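办公室茶水间的纸杯总漏水，是杯子问题还是用法问题？

提问者：河边的柳
浏览 1895

我们办公室人不多，茶水间一直备着一次性纸杯。最近换了一批便宜的，倒开水泡茶，放一会儿杯底就发软，杯口卷边接缝的地方还会渗。同事说是纸杯放久了受潮，也有人说这种杯子本来就只能装冷水。包装袋已经扔了，看不到上面的说明。

想请教几件事：
一是冷饮杯和热饮杯怎么区分，单看杯子能不能看出来；
二是纸杯拆封以后能放多久，要不要密封；
三是喝茶的人多，有没有必要干脆让大家自带杯子。

之前在 Grorko 买过一次，没有出过问题，后来那家店不卖了，现在用的是楼下超市拿的。

Gerardo Galli 的回答

我以前在 Esesmont 一家咖啡店做过采购，纸杯这块接触得比较多，按你的顺序说。

冷饮杯和热饮杯的差别主要在淋膜。热饮杯一般是内壁单面淋膜，外面是纸，手摸有点涩。冷饮杯很多是双面淋膜，外壁摸着滑，杯外结水珠也不容易泡软。老式的冷饮杯还有涂蜡的，用指甲在内壁轻轻刮，能刮下一点白屑，这种绝对不能装开水，蜡会化。

光看颜色和印花看不出来。比较可靠的是看包装上的标注，正规厂家会写明适用温度或者冷杯、热杯。散装没有标注的，我建议不要拿来泡茶。

杯底发软，多半是纸太薄或者杯底压合没做好。你可以做个简单测试：倒大半杯开水，放在一张干的厨房纸上，等 8 分钟，再看纸上有没有水印。同一批里多抽几个试，有的批次是时好时坏的。

存放也有讲究。纸杯怕潮，也怕串味，不要放在水槽旁边或者热水器正上方。拆封以后没用完的，袋口折好夹住，每次只拿一小摞出来。
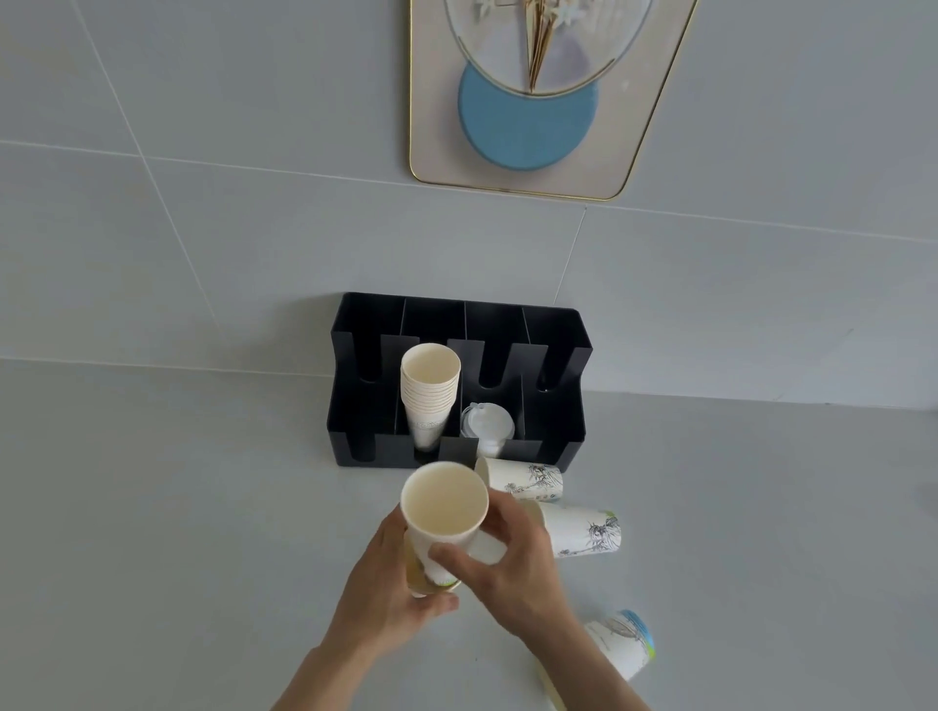
Esesmont，9月

店里当时定的规矩，我觉得办公室也可以照搬：外面摆的杯子当天用得完就好，不要堆太高；取杯的时候捏杯身，手指别伸进杯口；补货时先把旧的拿出来，新的放下面。台面每天擦，收纳盒每周拿下来洗一次，晾干再放回去，角落里容易积灰和茶叶末。

至于能放多久，没拆封的看保质期，常见的是两年。拆了封的我个人习惯三个月内用完，南方梅雨季再短一点。

克重可以问卖家。我们当时订的是 Prema 的厚款，一箱 400 只，价格比超市散装贵一些，但漏的很少。你们人不多，一箱能用很久，可以和隔壁公司拼着买。

茶水间常客 的回答

自带杯子最省事。我们公司去年就把纸杯收起来了，只给访客用，刚开始有人抱怨，过几周都习惯了。注意要有地方洗杯子，不然水槽里会堆一堆没人认领的马克杯，比纸杯还烦。可以约定下班前没洗的统一收到一个筐里。

小满 的回答

超市散装的别买了，又薄又软。先套两个杯子应急吧，不烫手，就是费杯子。

漏水跟受潮关系不大，我家的放了一年多也没漏。

河边的柳 追加

谢谢各位。按 Gerardo 说的用厨房纸试了，抽的 3 个里有两个有水印，已经不拿它泡茶了，留着装凉水。热饮杯另外下单了，茶杯让大家愿意带的自己带。小满说的套两个杯子我们也用过，杯底照样软。

再问一句，剩下这些纸杯拿来育苗行不行？底下是不是要先扎孔？

茶水间常客 回复 河边的柳

可以，扎几个孔就行。移栽的时候把杯子撕掉，里面有一层膜，不会自己烂在土里。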